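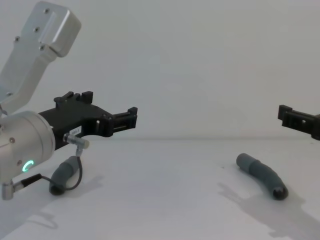 Cable tidying, part 2. Most of what I undid on Sunday was cable pulled too tight. A cable needs some slack near the plug, enough to make a soft bend. The thin black one at the wrist is how I like it - it drops down from the silver connector, curves into a loose loop and comes back toward the base. No sharp corner anywhere along it.

Next, labels. Small, white, dark print, stuck on a flat side. I used to write on masking tape and it went brown and fell off. Now I print everything with a number and keep the list in a notebook by the door. The highest number so far is 347, but I skipped a lot.

Right-angle plugs are worth the extra money anywhere a straight one would stick out and get bumped. I ordered a bag from Cloutier in April and have used most of them.

Hook and loop ties only. I threw out the zip ties. Every time I cut one off I nicked something.

Maëlle Lévesque asked what I do with the leftovers. Anything short goes in the Durkwood drawer, anything long gets coiled and hung on the wall. If I can't tell what it fits, it goes in a box, and the box gets emptied when it's full.

Still to do: the power strip under the bench. It has two adapters that block the outlets next to them. I'll post that one when it's finished.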